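Pads before motors: how one small team compares hand-held grippers

Most gripper comparisons are run on blocks, cups and bottles. The test lead at Pandumwood, a small evaluation group that works on hand-held grippers for recording manipulation tasks, prefers laundry. We spoke to the lead one afternoon in May about how the group sets up a trial, what it measures and which results it has learned to distrust.

"A block tells you whether the jaws close," the lead said. "Thin fabric tells you where they close, how evenly, and what the pad does in the last few millimetres."

The current round, known internally as Lockyer, compares finger pads on tools with the same linkage. A trial is one fold of one garment, started from flat. The group has logged 1,080 trials so far, of which 174 were set aside because the operator regrasped more than twice. Those are kept in a separate table and reported alongside the main figures.

Work is done in furnished bedrooms as well as on a bench. The lead regards the bench figures as an upper limit. A mattress gives under the fingertips, so an operator who presses down to get beneath an edge also pushes the edge away.
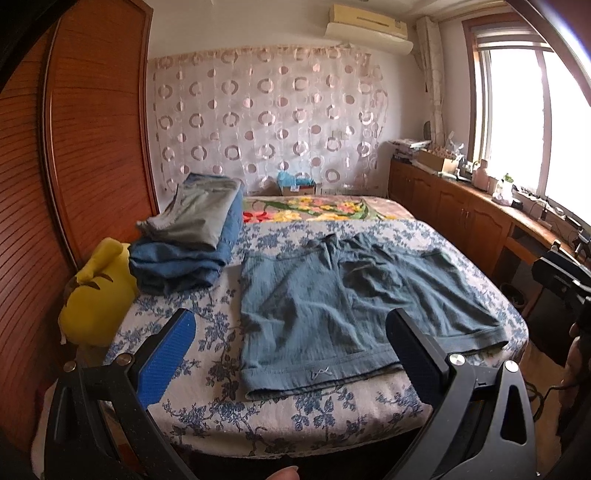

Teal garment laid out with the waistband towards the gripper, folded clothes to the left.

The waistband is the usual first contact. It is thicker than the rest of the garment and holds its shape when lifted, which makes it a fair starting point for every pad. Leg openings are harder. "You are pinching one or two layers and you want to know which," the lead said. "If the tool picks up the sheet as well, we score that as a failure, even if the fold looks fine afterwards."

Patterned bedding is left in place. According to the lead, a plain background flatters the camera and hides faults in the tracking software, a package called Talico that estimates the position of each jaw from the video. In early bench work Talico lost the fingertips whenever they passed over dark cloth. Changing the exposure settings helped more than changing the model.
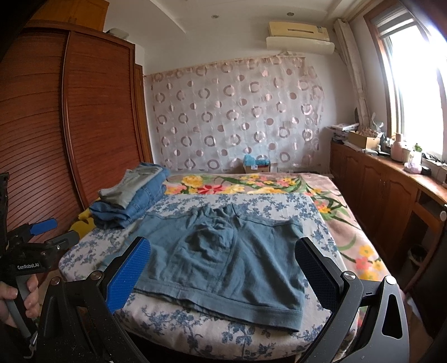 Daylight is the other difficulty. A bright window can push the exposure down far enough that creases in the fabric disappear, and the group now records a short clip of the room before each session to check for it. The lead would like a fixed exposure for the whole round but accepts that it would make half the rooms unusable.

On the pads themselves, the findings are modest. A softer pad picks up thin cloth with less closing force, but it wears sooner and its edge begins to round. The group changes pads every 300 trials and checks pivot play at the same time. Slack in the pivots was mistaken for a pad fault twice in the first month, and both sets of results had to be repeated.

Operators also differ more than the hardware does. Each one completes 80 practice folds before anything is logged, and pad order is shuffled between sessions. "Without that, you are measuring who had the tool last," the lead said.

The next round, Sumum, will keep the same garments and change the camera lens. The lead expects a narrower view to improve jaw tracking and to make two-handed folds harder to follow, as the second tool will leave the picture more often. Trials will begin once the remaining Lockyer pads have been measured for wear.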